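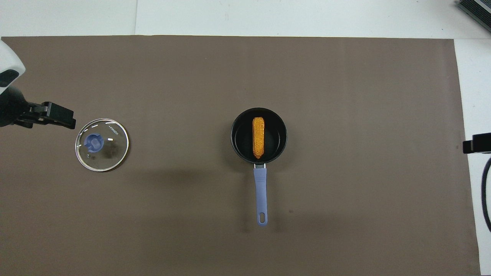
jugah355 wrote:
Brillovthorpe burglary hearing moved to January. Defense wants exhibit 237 excluded - 3 hours missing from the custody log.

lurnum70 wrote:
A log gap goes to weight. It rarely gets an exhibit excluded.
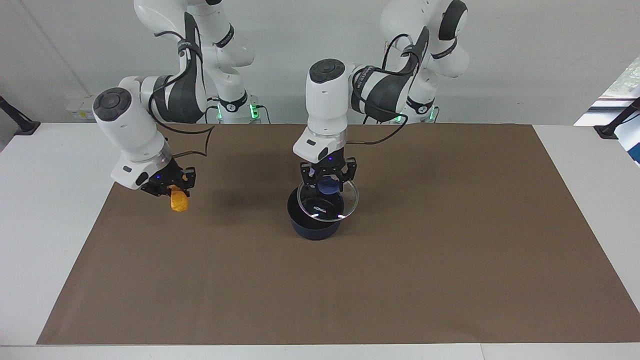
jugah355 wrote:
Disagree. The Jamari lab notes also skip the surface prep between items. Brown paper over most of a white table, as shown, is fine if it's changed for each exhibit and the change is logged.

lurnum70 wrote:
Still weight. Read the motion, page 70.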